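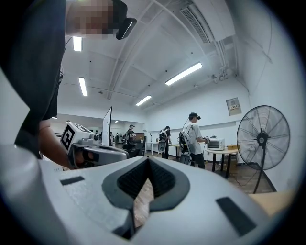

Entry for February 21, 2022: Reading Room and Stores

The reading room opened at the usual hour. The north radiators had been bled the previous evening and held an even warmth through the morning. Humidity in the map store was recorded at opening and again after lunch, and both readings fell inside the permitted band. The dehumidifier in the lower corridor continues to fill faster than it should. Its tank was emptied twice.

Correspondence

Four letters were answered before noon. One concerned the right to reproduce a plate from the Flesteseck parish survey, and permission was given on the standard terms. A second asked whether the library holds the rate books for the upper valley. It does not, and the writer was directed to the county office. The remaining two were requests for family history searches. Both have been placed in the queue, which now stands at 20 open inquiries. The published reply time should be changed on the notice by the door, as the present wording promises more than the staff can deliver.

A longer letter arrived from the Harnement Trust regarding the loan of the mill ledgers. The Trust wishes to extend the loan period and has asked for a revised condition report on each volume. The reports on file were written when the ledgers were last moved, and several of them describe bindings that have been repaired in the meantime. It was decided to write the reports again from the beginning. The old sheets will be kept behind the new ones.

The Hukance Ledgers

Most of the day was given to the ledgers themselves. The series records wages, deliveries and repairs at the Hukance mill, and it reached this library in tea chests with no list. The first 20 volumes are in fair order. They are bound in rough calf with paper labels, and the labels agree with the contents in all but one case: the volume marked as the dye house account is a stable book, with columns for oats, straw and shoeing. It has been given its correct title in the catalog, and the misleading label has been left in place with a note.

The later volumes are more troublesome. The clerk who kept them changed his method without warning. Weekly totals give way to monthly ones, and a good deal of business was carried on loose slips pinned to the page. The pins have rusted. Where a pin could be drawn without tearing the paper, it was drawn, and the slip was placed in a folded sheet at the same opening. Where it could not, it was left for the conservator. A record of both has been made in pencil inside the front board of each box.

Several entries deserve mention. In one February the mill stopped for want of water, and the hands were put to clearing the race. The wage column for that period is written in a different ink and a larger hand, and the sums do not agree with the totals carried forward. No correction appears on any later page. On another leaf the clerk has copied out a recipe for a remedy against chilblains, between a payment for leather belting and a payment for lamp oil. It has been entered in the index under domestic matter, although the heading is hardly used elsewhere and may need to be reconsidered.

The name Kong appears in the delivery accounts from the middle volumes onward. It was at first taken to be a carrier. Comparison with the estate map shows that it was a landing place on the lower river, where bales were put off when the road was closed. The catalog entries made last week under personal names have been moved to the place index. There were more of them than expected, and the work took until the lamps were lit.

Readers

The morning was quiet. In the afternoon a party from the evening history class came to see the enclosure maps, which had been laid out on the long table under weights. The visit passed off well, although the talk ran over its time and the second sheet could be shown only briefly. It has been suggested that future parties be given the maps in two sittings. The request book shows steady use of the newspapers on film. One reader asked again for a brighter lamp at the second desk, and a new one has been ordered.

A volume of the printed county visitations was found on the wrong shelf, among the directories. It had been marked missing since the last check. The mark has been removed.

Stores and Supplies

A delivery of archival boxes came at three o'clock. The order was for 30, and all were received in good condition, with the exception of the lids on the two at the bottom of the pile, which were bent. They are usable for the pamphlets. Cotton tape is low. The last purchase came on wide reels that do not fit the holder, and the narrower size is to be specified when the order is renewed. Pencils were taken from the cupboard for the reading room and entered in the stock book.

The question of shelving for the ledgers remains open. The bays offered in the lower corridor are of the right depth, but they stand against the outer wall, and the damp there has already been noted. The upper store is dry and too short by one bay. If the bound newspapers could be moved closer together, 20 boxes might be placed at the far end without blocking the window. Measurements are to be taken before anything is promised to the Trust.

Matters Carried Forward

The new condition reports are to be started with the wage books, those being the volumes the Trust asks for most often. The conservator is to be shown the pinned slips and asked for an estimate. The index heading for Kong requires a short note giving the source of the identification and the sheet number of the estate map. The dehumidifier is to be serviced.

The building was locked at six. Heavy rain from five o'clock; the corridor floor was checked before leaving and found dry.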